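Running a Table-Clearing Trial With a Single Arm

Filed under: Evaluation, Household Tasks
Maintained by Wyn Llewellyn. Last revised in July.

This procedure measures how much of a dish-clearing job a single robot arm can do without help. It covers setup, the trial itself, scoring and how to read the scores. It doesn't cover training or tuning a policy. You need an arm that is already calibrated and can already pick up single objects from a flat surface.

Clearing a table is a useful chore to measure. The objects are cheap, a reset is quick, and most of the failures that matter in a kitchen show up early. A machine that can't separate two stacked plates on a bench isn't going to manage a dishwasher.

What you need

One arm with a gripper, rated for at least the weight of the heaviest dish in the set.
A table or board with a plain, matte top in a single color.
A set of plastic cups, bowls and plates in different sizes and strong colors.
An overhead camera with an unobstructed view of the whole work surface.
A logging tool. We use Barik, but anything that stores joint state and video against a common clock will do.
A printed layout sheet for resets.
A stop button within reach of the person running the trial.

Choosing the dishes

Use plastic for the first rounds. Ceramic chips when an arm presses down on it, and a chipped rim changes the grasp for every trial that follows.

Buy dishes in at least three shapes. Cups fail differently from bowls, and bowls fail differently from plates. A cup set upside down is a separate case from the same cup standing upright: the rim is on the table, the closed end is up, and the usual approach of gripping one side of the rim is gone. Include inverted cups from the start. People leave cups that way on drying mats, and many published demos leave the case out.

Stacked plates should also be in the set. Offset the upper plate so that part of the lower one shows. A perfectly centered stack often reads as one object to the camera, and then you are testing the perception and the grasp together and can't tell which one failed.
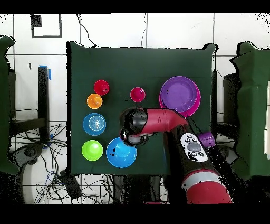
Can a robot arm clear a table on its own yet?

Under controlled conditions, most current arms can move single cups and bowls to a fixed place without help. Stacks, flat plates and crowded layouts still need a person nearby, and the arm is slower than a person on all of them.

Preparing the surface

1. Set the table inside the arm's comfortable reach. The far corners should be reachable without the elbow going straight. An arm near full extension has poor control at the tip, and the resulting misses look like grasp errors in the log.

2. If you cover the surface with fabric, pull it flat and secure it. A fold under a cup tilts the cup a few degrees. It also gives the gripper something to catch on when it comes in low.

3. Mark the floor where the table legs go. Tape is enough. Tables move when an arm pushes on them, and a small shift is hard to notice from the operator's position.

4. Route cables away from the sweep of the arm and away from where you walk during resets.

5. Check the lighting from the camera view. Glossy plastic throws a bright spot, and some detectors read the spot as an edge. Moving the lamp is usually faster than retraining.

Setting the layout

Write the layout down before you place anything. The Mwakyusa sheet uses a simple grid and records, for each dish, the cell, the shape and whether it is upright or inverted. Color is recorded too, but only so that the person resetting can find the right item.

Use three layout classes.

Open. Every dish has clear space on all sides, wide enough for the gripper to come down next to it.

Crowded. Some dishes touch or sit close enough that the gripper has to choose its side.

Stacked. At least one dish rests on another.

Run the same number of trials in each class. If time is short, drop the open class first. It is the one where arms already do well, and a score made up mostly of open layouts says little about a real table.

Running a trial

1. Reset the dishes from the sheet and compare the overhead view with the reference photo for that layout. Correct anything that is out of its cell.

2. Move the arm to its start pose, clear of the surface.

3. Start the log, then start the policy. Keep this order. Logs that begin late lose the first planning step, and that step explains a good share of the odd behavior later on.

4. Keep your hands off the table. If a dish is knocked over, leave it. Recovery is part of the job.

5. End the trial when the surface is clear, when the arm has made no progress for two full attempts on the same dish, or when you press stop.

6. Note the reason for ending before you reset. Reasons written down afterward tend to be kinder to the machine. 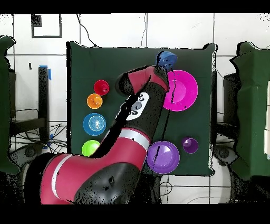 Arm extended across the table, gripper below the blue cup.

Watch where the forearm goes as well as the gripper. On a small table, the links pass over dishes that aren't the current target, and a low elbow will drag a bowl sideways. This needs its own line in the log. We call it a bystander contact. It counts even when the targeted dish is picked up correctly, and a person clearing a table would count it too if the bystander were a full glass.

The arm also blocks the overhead camera. If the policy replans in the middle of a reach, it may be planning with part of the table hidden. There are two ways to deal with this. Either let the policy keep its last clear view until the arm is out of the way, or add a second camera at a different angle. The first is free and works as long as nothing has moved. The second costs an afternoon of calibration. Teams running crowded layouts should plan on the second.

Scoring

Score each dish separately. A trial-level pass or fail hides too much.

2 points: dish moved to the goal area on the first attempt, no bystander contact.
1 point: dish moved to the goal area after a retry, or with a bystander contact.
0 points: dish not moved, dropped outside the goal area, or moved by a person.

Record the time per dish from the moment the arm starts toward it to the moment the gripper lets go. Don't average the time across shapes. Plates take much longer than cups and will swamp everything else.

In the last full round at Staltoditz, the log held 944 dish attempts. Of these, 262 scored zero. Open layouts made up a small part of the zeros. Most came from plates, either stacked or lying flat with the rim too close to the surface for the gripper to get under. Inverted cups were the second largest group, and there the usual fault was a grasp placed too high on the curve of the base, so that the cup slipped out as the gripper closed.

Approaching a rim

Rim contact is the step where most of the remaining tuning time goes. The gripper has to arrive low enough to hold the wall of the dish and high enough not to press into the table. With wide, shallow bowls the margin is small. Set the approach so that the final part of the move is slow and straight, and stop the descent on force instead of on height. A height value that is right for one bowl will be wrong for the next.
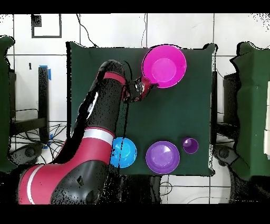
If your arm has no force reading at the wrist, motor current can stand in for it. It is noisier, and the threshold drifts as the joints warm up. Run the arm through an idle cycle before setting the threshold, and set it again after a long break. Llewellyn's notes on the Fikside controller recommend a warm-up of 16 minutes, and we have kept to that figure for every arm on the floor.

After contact, check the dish before lifting. Compare its position in the camera view with its position before the approach. If it has moved more than the width of its own rim, back off and plan again. Arms that skip this check tend to close on air and then carry nothing to the goal area, and a simple policy will log that as a completed pick.

Common faults

Gripper stops above the dish and waits. Usually the planner can't find a collision-free path and has no fallback. Look for a neighbor dish on the side it prefers.

Both plates lift together. The approach is too low. Raise the contact point or come in from the side where the lower plate isn't showing.

Bowl slides away on contact. Approach speed is too high, or the surface is too smooth. Slow the last part of the move before changing the surface.

Small cup is ignored. Check the detector's minimum size setting. Small cups near the table edge are the first thing lost when the setting is too strict.

Table has moved. Compare the legs with the tape. Discard trials back to the last verified reset.

Reading the result

Report the three layout classes on separate lines. Put stacked first if the report is going to anyone who will make a purchase from it. Include the number of times a person stepped in, with the reason for each.

We ask for seven consecutive stacked trials with no zero scores before an arm goes on to ceramic. No arm tested here has reached that. Two have come close on crowded layouts, and both of those runs used the second camera.

The layout sheets and the blank scoring form are kept with the Mwakyusa files. Print the form single-sided, as the reasons-for-ending column needs the space on the back.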